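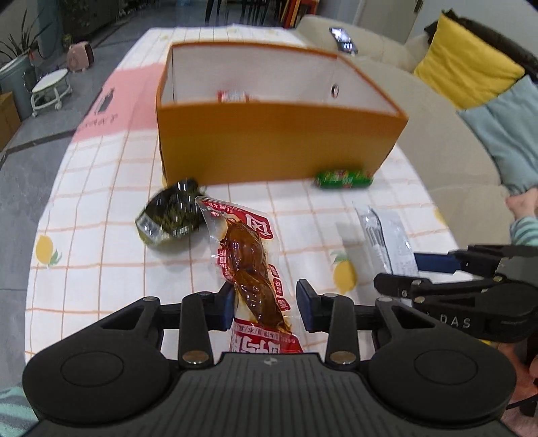 Opinion > Robots and Automation > Good Practice

I love a good rulebook, and I want to make the case for a short one. For the past few months a handful of us have been drafting shared rules for how packing and sorting tasks get demonstrated to robots, the jobs where a pair of grippers picks up small goods and puts them in a box. We've got it down to two sides of paper and I could not be happier with it!

The old document, the one we inherited from the Nallham workshop, ran to 192 clauses. I read every one of them. There was a clause on the colour of gloves and another on how long a person should rest their elbows, and somewhere past the middle there was a clause that cancelled an earlier clause. People signed it and put it in a drawer. What they did at the table after that was up to them, and it showed in the results: one site started every task with the grippers closed, another with them open, and when the two lots were put together they were close to useless.

So, what belongs on two sides of paper? First, the start. Say where the hands begin and whether the fingers are open, and stick to it for every single go. Second, the pace. Move as you would if you were handing something to a friend, and don't stop in mid-air to think. If you need to think, finish the go and think afterwards. Third, mistakes. Keep them! A dropped packet that gets picked up again is worth a great deal, and a rule that tells people to delete their fumbles throws away the very thing a machine most needs to learn from. Mark the fumble, write down what slipped, carry on.

I'd add a fourth, and this is the one I get most excited about, which is the mix of goods. Rules written by engineers tend to ask for neat blocks and cubes. Real shopping is crinkly and shiny and bendy, and it slides about. A sealed pouch of meat catches the light differently every time you turn it. A little sausage-shaped packet won't lie where you want it. A flat package has to be pinched by its edge or it just skates away from you across the cloth. Our draft asks for at least one thing that shines, one that rolls and one that lies flat in every set, and a proper home table with a patterned cloth counts for more than a bare bench.
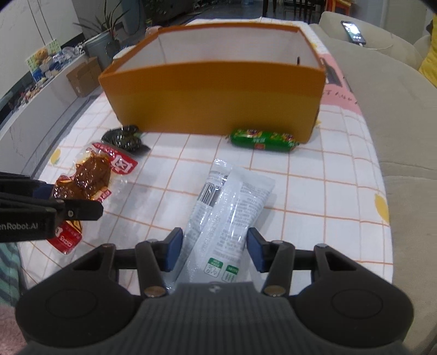
Violeta Herrera wrote back on the first draft that variety is all very well, but if each site picks its own snacks then the sites can't be compared, and she would sooner have 30 fixed items posted out to everybody in the same carton. She's half right, and I've pinched half of her idea. The Ploltville and Assunção groups will now do 200 goes each with a fixed set before they're let loose on their own cupboards. That gives us a yardstick and still leaves room for the odd jar of something local.

Where I won't budge is the phrase "suitable care", which has crept back in twice. It means nothing to a person with a gripper in each hand. "Close the fingers until the wrapping dents, then stop" means something. You can watch a go and say whether it was followed, and two strangers watching it would agree. I'd like every line in the draft to pass that test, and at present there are three that don't (the one on lighting is mine, sorry).

There's the matter of people's homes, too. Where the work is done in a living room, the rules should say plainly that whoever lives there gets to see the recordings first and can strike out any they like. Firnamum already does this and loses very little by it: nearly 600 goes in June, and hardly any struck out. It costs one evening with a cup of tea.

The draft is open for comments until 31 August 2018. Please send the cross ones as well, and if you can, try a few goes at your own table before you write.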